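Good practice for gripping thin cups and dishes by hand-held gripper?
Posted June 2018 in Robots & Automation

Jamitz
Hi all -- is there a sensible house rule for how hard and where to grip light tableware?

Folleo
Welcome! We grip cups low, near the base, and ease off as soon as they hold. Dishes we take by the near rim. Write it down, too -- ours is 3 lines long and everyone reads it.

Pawlak
Same as above, pretty much. Clear the cables first.

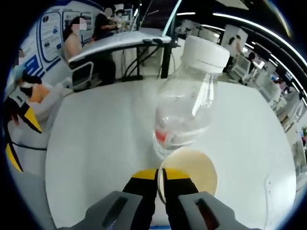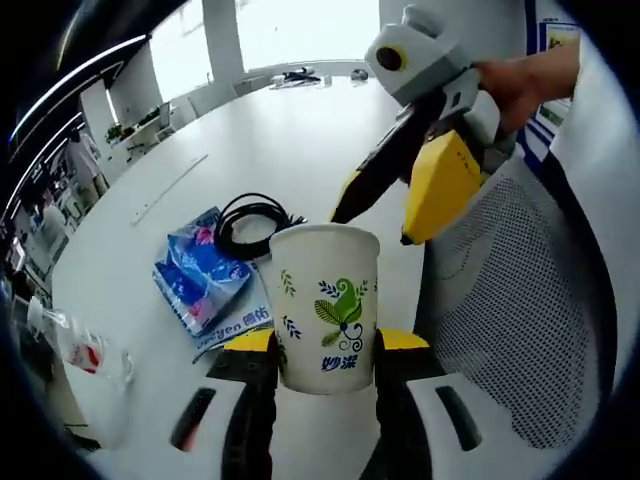 Dish by the rim (first), paper cup near the base (second)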